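Clirkwood Regional Airport -- Operations Workshop Notebook
June 6, 2023
Entry by: Zuweira Mahama

Subject: Baggage belt 4, passenger counts, and apron stand changes

The morning check of belt 4 was completed before the first Woron departure. The drive motor ran without fault for 80 minutes under normal load. The tracking drift noted in the previous entry is still present at the curve, and the belt has been marked for adjustment.

Dardo Zúñiga reports that the door counters at the Castellanos concourse are recording departing passengers twice when the inner doors are held open. Until the counters are reset, monthly totals should be taken from gate records only. Silvana Lopes has been informed.

Stand 11 is closed to the Indton commuter service while the paint markings are renewed. Aircraft are to use stand 10. Ground crews have the revised sheet -- the older one, with the blue header, should be discarded.

Open items

1. Belt 4 tracking adjustment. Assigned to D. Zúñiga.

2. Server hardware for the flight information displays. Board and chassis tray to be entered in the equipment register under S. Tavares.
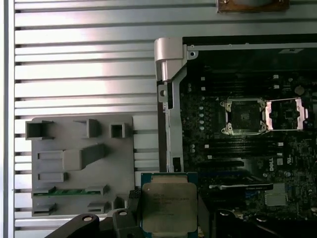
3. Winter schedule stand plan. Draft due in September from Zuleica Fagundes. De-icing positions not yet agreed with Woron.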